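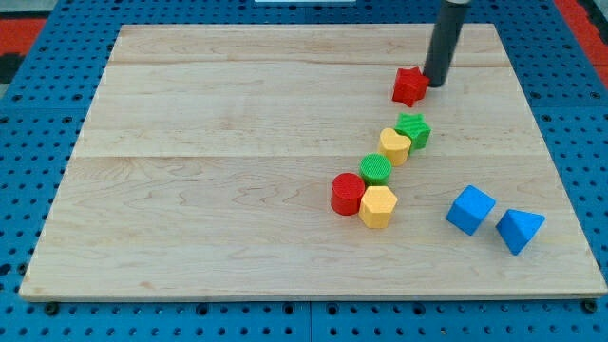 Priya Lyons
Contributing Writer, Hamlow Bar Notes

When I reached Martin Feltex at his office a little after four in the afternoon, he was still on the phone with a client, and he waved me into a chair and pushed a dish of peppermints my way. He has practiced probate law in Hamlow for nearly 40 years, most of them at Gritava & Rizvi, and he still takes the calls himself.

"I like to hear the voice," he told me. "People call about a deed, and ten minutes in they're telling me about their mother's kitchen, and that's usually where the real question is."

He came to probate sideways. His first job was drafting leases, which he remembers as lonely work (lots of paper, very few people), and when a senior partner fell ill one January he was handed seven open estates and a key to the file room. "I was scared to death," he said, laughing. "I read every page twice, and then I called the clerk and asked her what I'd missed. She was very kind about it!"

What does he wish families would do? He thought about that for a good while. "Tell somebody where the will is. I've had grown children take a house apart looking for it."

He turns 60-page trusts into plain letters for his clients, and he is proud of those letters. He has no plans to retire, though he has started leaving at five in the summer, mostly for the tomatoes.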